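Sendenthorpe Institute for Working Life
Call for participants: shift patterns, sleep and meals

The Sendenthorpe Institute for Working Life invites applications from adults who work regular night or rotating shifts to take part in a study of sleep and eating habits. The study is known as Arura and will begin in February.

Applicants should have worked shifts for at least two years and should expect to remain in the same post until the study ends. Those employed in warehousing, packing, food production, transport and care are particularly encouraged to apply.

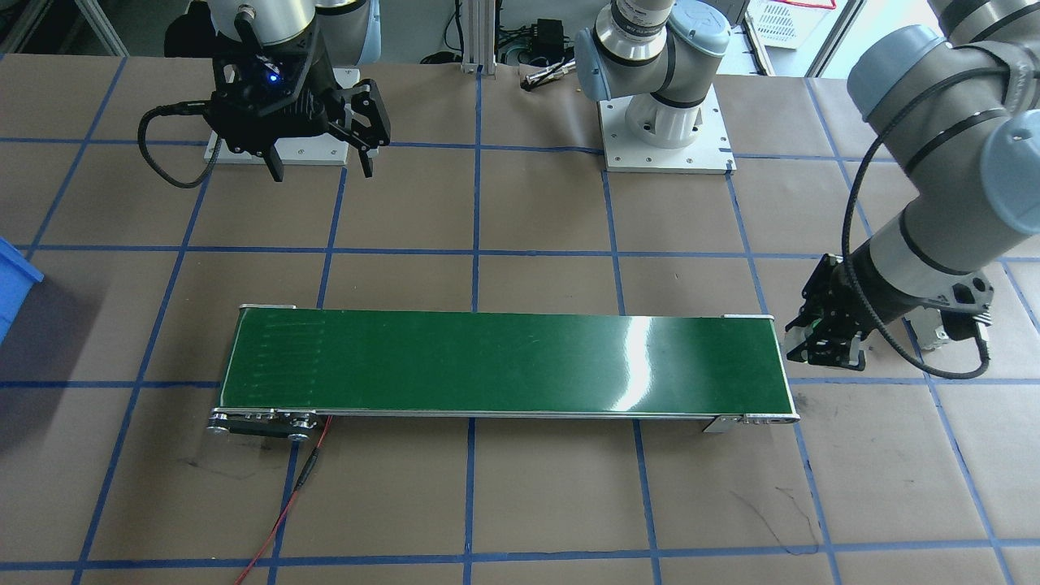
Sendenthorpe Bulletin, Issue 10, p. 2

Participants will be asked to keep a short daily diary of meals and rest for 10 weeks, and to attend two interviews at the Makowska Building. Interviews last one hour and may be arranged before or after a shift – the earliest appointment is at 7 am. Travel costs within the county will be repaid on production of a receipt.

The study has 900 places. Applications will be considered in the order in which they are received, and a reserve list will be kept once all places have been filled. Employers will not be told who has applied. Participants may withdraw at any time without giving a reason.

Application forms may be requested by post or collected from the front desk. Forms in large print are available on request.

Shares: 2 | Comments: 0

Contact us | © Sendenthorpe Institute for Working Life | Back to top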